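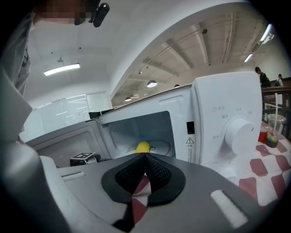

The Clordale community kitchen has now been running its low-cost cooking sessions since the grant began, and this report covers the second half of the funding period. Attendance has held up through the summer. The new session on cooking for one has been the most popular, and it uses only basic equipment: a kettle, one pot and a white microwave with a turntable, much like the one most people have at home. Participants told us they wanted meals they could make on a weeknight without turning on the oven, so we dropped the two roasting recipes from the booklet and replaced them with a vegetable soup and a rice dish.

**Spending**

We have spent $900 on ingredients and printing. Printing came in higher than planned after we agreed to produce the booklet in larger type. Parveen Wanigasekara found savings on dry goods by ordering through Storora, and the ingredients line is now back on budget. The equipment line has not been touched.

**Sessions**

Over 40 people have come to at least one session. Marina Zervas leads the evening group and Angeliki Kouris leads the daytime one. The daytime group is smaller and tends to stay on afterwards to talk, so we have moved its finish time back and told the hall. The evening group still loses a few people when the weather is bad, mainly those who rely on the bus.

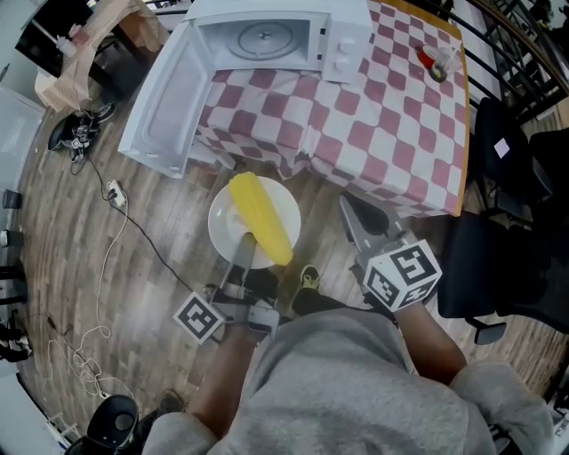

We tried a shared lift arrangement for the evening group. It worked for people on the Clordale side but not for those coming from further out, where there were no drivers. Angeliki is asking the council if the later bus can be extended, and we expect an answer in May.

**Problems and changes**

Two sessions were cancelled when the hall's hot water failed. Both have been rescheduled at no extra cost. The booklet also went out with a wrong quantity in the lentil recipe. We have put a correction slip in the remaining copies and fixed the file for the next print run.

**Next steps**

- Finish the remaining evening sessions
- Reprint the booklet with the corrected recipe
- Send the final accounts

Eftychia Giannakopoulos
Program coordinator
March 19, 2023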